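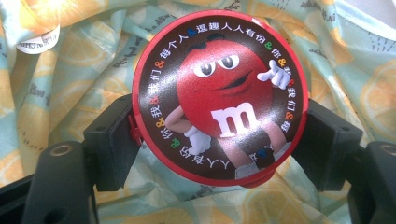 Working rules for hand-held grippers at the kitchen table

Kenna Kinnear and I wrote these up in October for the people who record pick-and-place work at home. They apply to small household things: tins, lids, candy containers, jar tops.

Grip a round container across its widest part, with one finger on each side of the rim. If it has a hinge or a tab, keep the finger pads off it. Glossy lids throw back the light, so move the lamp before you start and leave it alone after that.

Close slowly. Stop when the item is held – squeezing harder marks soft plastic and teaches nothing useful.

Patterned cloths are fine under the work. Vary them. A bunched cloth is harder than a flat one, so do some of each and write down which was which. Fasten nothing to the table with tape that leaves glue behind.

One session is 20 grasps, then a break. Wipe the finger pads with a damp cloth and dry them before the next set. Check the screws on both arms by hand every 34 grasps, or sooner if you hear a rattle.

Food packaging goes in empty and clean. Anything that has been handled in a session does not go back in the pantry.

Drops count. Leave them in the record and note the item. Randa Srour keeps the list for Furnard, and she would like the item name spelled the same way each time.

Charge the tool away from the sink. Keep children's fingers clear while it is switched on, and put it in its case when you leave the room.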